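What Is an Obituary?

When a person dies, their family often writes a short piece about their life. It is called an obituary. You say it like this: oh-BIT-choo-air-ee.

An obituary tells people that someone has died. It also tells them who that person was. It usually says where they were born, where they went to school, what work they did and who was in their family. Many say what the person liked to do.

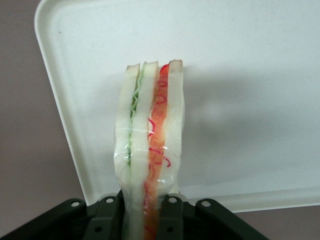 Page last changed: July, Friday afternoon

Obituaries are printed in newspapers or put on a website. Some newspapers charge by the word, so families keep them short. The Melora paper prints up to 480 words. Long ago, most were only a few lines.

Who writes them? Often it is a son, a daughter or a close friend. Sometimes the funeral home helps. Lesego Matlala wrote one for her grandfather, Dumisani Hendricks. She asked her aunts and uncles for stories first. She found out that he drove a school bus in Brarneo for 30 years and stopped in 2000 — she had only known him as a man who grew beans.
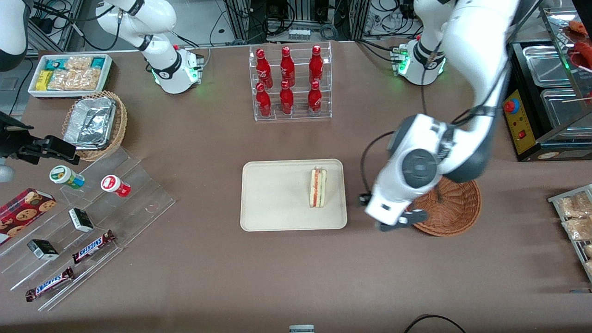
The end of an obituary often gives the time and place of the funeral, so that people know where to go. It may ask them to give money to a charity in place of flowers.

You may see the words "survived by." They mean the family members who are still living. "Preceded in death by" means the family members who died before.

Reading an obituary can make you feel sad, even if you did not know the person. You can talk to a grown-up about it. You can also ask to help write one. A child might remember a song or a joke that the adults forgot.

3 comments | 12 shares

Contact us | © Xaba Kids' Pages | Back to top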